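Linen and Laundry Assistant, Badgate House
Reference 3894
Posted 16/03/2021

Marchal runs three small residential hotels for guests on long stays, and Badgate House is the largest of them. We are hiring one linen and laundry assistant to join the housekeeping team there. The job is part time, 20 hours a week, with a start date in early May.

You will work mornings, 5 days out of seven, on a schedule posted two weeks ahead. Housekeeping is led by Margaux Lefèvre, and you will report to her. Most of the day is spent in the linen room on the ground floor, with trips to the upper floors to restock closets.

What the job involves

Sorting used linen by fabric and color, loading and unloading the washers and dryers, pressing table linen, folding, and filling the shelves for each floor. You will also keep the stock sheet, set aside pieces that need mending, and sign for deliveries from Sketis, who handle our heavy bedding. 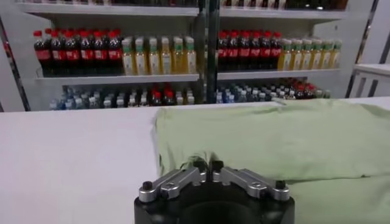
Folding takes up a large part of every shift, and we ask for it to be done the same way by everyone. Sheets are folded in quarters and then in thirds, and towels in thirds with the edges turned in. Small cloths can go in a thicker bundle, like the pale green one on the white tabletop, as long as the stack stays square on the shelf. Margaux will show you all of this in your first week — you do not need to know it already.

What we are looking for

You should be comfortable on your feet for a full shift and able to lift a full linen bag. You need to read care labels and fill in a simple form in English. Experience in a hotel, hospital or commercial laundry is useful but not required. We do ask for one reference from a past employer, teacher or supervisor.

What we offer

Paid training, a meal on each shift, work shoes and uniform, and a 200 dollar payment after your first three months. Pay is set by experience and will be confirmed before the interview. There is free parking behind the building, and the bus stops at the end of the drive.

How to apply

Send a short letter and your work history to Régis Pichon, Marchal Staff Office, Badgate House, with the reference number on the first page. Paper applications can be left at the front desk. We will reply to everyone who applies. Interviews last half an hour and include a walk through the linen room — please wear flat shoes.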